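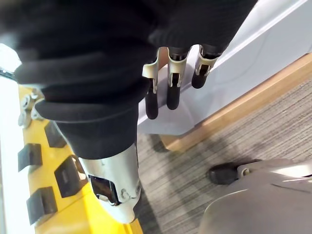 Last changed: 19 August 2020

Teaching by Steering: Remote Demonstrations for a Three-Fingered Hand

Project report by Irina Toma and Darius Chiriac
Advisor: Smaranda Onu

Print this page | E-mail this page

Search this site Go

What we wanted to do

We started in March with one question. Can a person who has never programmed a robot show it how to push a panel by steering its hand from across the room, and can the robot then do it alone? We both came from the simulation course, where every surface is perfectly flat and every push lands where you send it, so getting our hands on real hardware was a huge thrill (Darius talked about nothing else for a week).

The task is called Drover in our notes. The hand comes up to a pale upright panel, touches it with its fingertips, pushes until the panel moves a little, and backs away. It sounds tiny. It kept us busy for the whole project!

The hand and its cover

The fingers have silver metal links with a slot through the middle, and they end in black rubber tips. We like the tips a lot. They grip well and they forgive a bad approach. The black fabric cover over the forearm and hand is soft, and it bunches up at the wrist when the arm bends. In our first sessions a fold slid down over the knuckles and the fingers closed on it, so now we pull the cover back toward the elbow before each recording. Please do this if you take over the project. It is step one on the checklist for a reason.

The wrist camera sees the fingertips and whatever is behind them, plus plenty of carpet. We trained on the full view at first and then on a crop around the fingers. The crop was better.

Showing the task

The operator sits at the Honby station with a hand controller and watches the wrist view on a monitor. Moving the controller moves the arm, and squeezing it bends the fingers. We also tried guiding the arm directly by hand, and that gave smooth paths, but our own sleeves and elbows kept getting into the view. Ovidiu Dobre suggested we stay with remote control and we did.

We recorded 200 demonstrations. Teodor Tudose gave 30 of them with no practice beforehand, and his are slow and full of little stops -- we were sure they would hurt the training. They helped. Where we went straight for the panel, he would touch it with one finger, back off and fix the angle, and the robot picked up that habit of correcting itself.

Results

We ran 20 trials with the robot working alone. It finished the push in 11. Most of the failures came from the approach angle: one fingertip met the panel well before the others, and the hand twisted as it pushed. In two trials it stopped short of the panel and stayed there, fingers bent, doing nothing until we ended the run.

Eleven is less than we hoped for, but the first version managed none at all, and we both yelled when the first good push went through.

What we would do next

Record more recoveries on purpose. Start from worse positions. Add some kind of touch reading to the fingertips, because a flat pale surface gives the camera very little to judge distance by, and the operator has the same trouble -- Irina learned to watch the shadows of the fingers instead. The Munteanu group is trying a lighter controller and we would love to repeat Teodor's set with it.

The checklist and our training notes are in the project binder at the Honby station.

Contact us | Copyright Gidholm Student Robotics Lab | Back to top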